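Folding and storing dark laundry in a shared house — project report

Unit 2, Home and Textiles. Submitted 2018-01-14

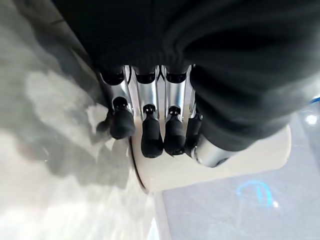 1. What we wanted to find out

Black clothes are a pain. They pick up lint, they fade, and in a pile you can't tell a jumper from trackpants. Our house does one big dark load and it sits in a heap till someone digs through it. We wanted a way of folding and storing soft black stuff so it stays tidy and doesn't go grey with fluff.

We use cookies to improve your visit. By continuing to browse you accept our cookie policy. Accept | Manage settings

2. What we used

— one shelf in the hall cupboard, 60 cm wide
— Vadidik lint roller, plus a cheap one with no name on it
— fabric samples from Molance (offcuts, fleece and brushed cotton)
— our own clothes
— notebook, kitchen scale

3. Method

Tried flat folding first, then rolling. Each item went on the shelf for a week and got pulled out and put back like normal. Lint was picked off with the roller and the used sheets went in the notebook. Not very scientific but you can see the diffrence between pages. Everything was washed inside out at 40 degrees, same powder every time.

4. Results

Flat folding looks better on day one. Thick fleece won't stay flat though, it puffs up at the fold and the stack leans. Rolling kept its shape longer and took less room. Bad for collars. Brushed cotton came out with creases either way.

Lint: the samples with a fuzzy surface were the worst by a long way, folded or rolled. Turning the fuzzy side in helped more than the roller did. Heaviest lint sheets were all from the week we washed a towel in with the darks — our mistake, left in the results anyway.

We filled in 236 lines of notes, most of them just "fine".

5. Problems

Ran out of roller sheets. Two of us fold differently so the stacks weren't the same hieght. Also the cupboard light is bad and navy got mixed in with black more than once.

6. Next time

Baskets on the shelf for socks and small things. A brighter bulb. Start in April when there's less heavy fleece to wash.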